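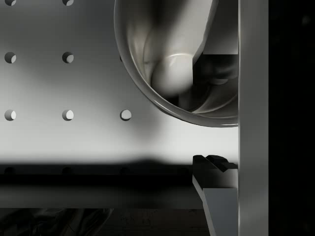 Grippers and Wrist Cameras: notes for week 9

Thu 28 November

Okay, picking up where we stopped last time. We had the arm moving in the simulator and most of you had the reach working, so this week is all about the hand and what the hand lets you see. These notes cover what I said in class plus a few things I ran out of time for. Bring them to the lab, because I'll be pointing at them a lot.

We're comparing 2 grippers. The first is the Rilletti, which has long flat parallel fingers and opens nice and wide. The second is the Kemppainen, with shorter fingers and soft pads. Both bolt onto the same arm model and both run from the Zutgate controller, so you don't have to change your code much when you swap them (one line in the setup file, and please do restart the simulator after you change it!).

Why I keep going on about shiny things

Shiny metal is where I want you to spend your time. In the render on this handout the polished bowl is right up against the finger, and look at how much is going on inside it. There are streaks and bands of gray all over the inner surface, and there's a dark angular patch that looks like part of the gripper reflected back at us. If your object detector works by finding edges, it's going to find some lovely strong edges in there, and they may have nothing to do with the shape of the bowl.

The rim is a much better friend. It reads as one thick bright curve, and you can follow it down to where it meets the finger. When I tried the detector myself back in October I threw away everything inside the rim and fitted an arc to what was left, and my grasp point stopped jumping all over the place. I'm not saying that's the best way to do it. It was quick and I was tired. If you come up with something nicer, I want to see it.

What the finger costs you

Now, the camera mount. With the camera looking along the hand, the finger takes up a tall strip of your picture from top to bottom, and to the right of it you get mostly black, which is the housing. You paid for those pixels and you can't use them. So before you do anything clever, make a mask. Draw it once with the gripper open and once with it closed, save both, and switch between them using the finger position that the controller reports. Several of you tried to skip this in the last lab and ended up tracking your own gripper, which was fun to watch but didn't get anybody a grasp.

Use the pegboard

I love a pegboard as a backdrop and I will not apologize for it. The holes sit in a regular grid, so you get a free check on your camera pose. Pick out the ones in good light, where the centers are pale and the left edges are dark, and match them to the grid in the model file. Stay out of the shadow band to begin with. You can just make out holes in there, but they're faint, and my matcher kept guessing wrong on them. The bowl hides part of the grid too, so your code has to cope with missing points and not fall over when it can't find a full row.

One more thing on shadows. The bowl's rim drops a soft one on the board, down and to the left. It's tempting to threshold on brightness and call every dark blob an object. Try it, see what happens, then write me a sentence or two on what you got.

For the lab

Work in pairs. Load the Losavness world file (it's in the shared folder, under the same name as last time) and pick the bowl as your target. Do the whole run with the Rilletti first, then swap.

For each gripper I'd like:

The closest camera view you can get where the detector still finds the rim.
Your open and closed masks.
Your camera pose error from the pegboard holes, using lit holes only, then again with the shaded ones added.
A short note on which gripper you'd choose for this bowl and what bothered you about the other one.

Late runs are fine if you message me first. If the controller times out during the swap, close it, open it again and carry on from your last saved pose. Next week we put the camera on a separate stand and do all of this again from the side.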